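Community Help > Libraries and Archives > Interlibrary Loan > Microfilm

Renewing interlibrary loan microfilm when the reader is booked out

rungrueang_k
Posted in July

I have four reels of a county newspaper on interlibrary loan through the Brastham branch. The lending library is Jirnitz. The film is in-building use only, and the branch has one working reader, which is booked in two-hour slots. At the current rate I will get through two reels before the due date.

My online account shows the reels with no renew button. Ordinary books on the same account do show one. Is this a fault in the account, or are ILL reels not renewable at all? I would also like to know whether I can get scans of specific pages from the lender in place of the film. I need 174 pages, all of them legal notices and obituaries.

Hannelore Teuber
Accepted reply

The missing button is normal. ILL items are entered in the catalog as temporary records, and the self-service renewal only acts on permanent ones. Renewal is possible but has to go through the ILL desk, which sends the request to the lender. The lender may say yes, say no, or not reply. Policy at most lenders is that no reply before the due date means no.

Things to know before you ask:

Timing. Ask at least four working days before the date on the paper band around the box. The date on the band overrides the date in your account. They often differ, as the account date has return shipping taken off it at some branches and not at others.

Number of renewals. Usually one for film. A second request on the same reels is normally refused, but the same reels can be requested again as a new loan after they have been checked in at the lender.

Split returns. You can send back the finished reels and renew the rest, if the lender shipped them as separate items. Look at the number on each box. If all four boxes carry one number, they are one loan and go back together.

Scans. Most lenders will scan from film up to a page limit per request. 20 pages is common. 174 pages would be nine requests at that limit, and some libraries count all requests from one patron in the same month. Ask Jirnitz for the limit before you submit anything. For each page give the reel number, issue date, page and column. A request that says "obituary, spring" will be returned unfilled.

Reader time. Branches that use the Zormont booking system release unclaimed slots fifteen minutes after the start time. If you are in the building anyway, ask at the desk then.

Handling at the reader:

1. Check that the leader end is on the outside of the reel. If it is not, tell the desk before you load it.

2. Hold film by the edges. Thread it under the roller and between the glass plates, then onto the take-up reel.

3. If there is a speck on the image that stays put while the film moves, it is on the glass or the screen. Ask staff to clean it. Do not use a sleeve or a tissue on the plates.

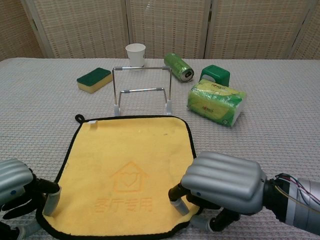
4. Rewind slowly to the end, put the band back on, and return the reel to its own box. Mixed boxes are the main cause of lost-item charges on film loans.

bookdrop500

At my library they just renewed it over the phone. Took two minutes. Call them.

p_lindqvar

Adding to the above -- check whether the reader can save to a USB stick. Ours can, and it made the renewal question go away. I set it to grayscale at 300 dpi and saved every page I might want, then read them at home. File names are only a running number, so keep a paper list of reel and issue date as you go. I didn't do this for the first reel and had to match the pages up by the weather column.

Also, the phone method only works if the lender is in the same system as your branch. Jirnitz to Brastham is not, as far as I know.

We use cookies to keep you signed in and to remember your branch. By continuing to browse you accept our cookie notice.

Contact | Copyright Community Help | Back to top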